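Stosow workshop, ground floor – monthly safety check, February
Checked by: Mahtab Khosravi
Copy to: Esmaeil Esfahani

1. Fire exits
Front door: OK, opens fully.
Back door: NOT OK. It opens, but one must push with the shoulder. Hinge needs oil, please before the next check.

2. Fire extinguishers
4 pieces, all on the wall, pins in place. The label on no. 188 is difficult to read. I have asked Itico for a new one.

3. Electricity
Sockets: OK. Extension lead by the window: NOT OK, the outer cover is worn near the plug. I took it out of use and put a red tag on it. Please do not remove the tag, also not "only for five minutes".

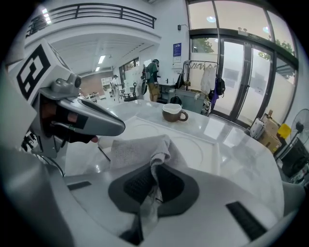 Hand-held grippers at the table.

4. Floors and walkways
Main walkway: OK. Near the sink the mat has a raised corner and I caught my foot there myself. Tape is a solution for one week, a new mat is better.

5. First aid box
Plasters: OK. Eye wash: date is still good. Burn gel is missing – it was also missing last time.

6. Lighting
8 lamps in the corridor, one is flickering. Reported under number 3732.

7. Ladder
Feet and steps OK. It was standing behind the back door again. Its place is on the hooks.

Open points: 1, 2, 3, 4, 5, 6. Esmaeil, please write your initials next to each one when it is done.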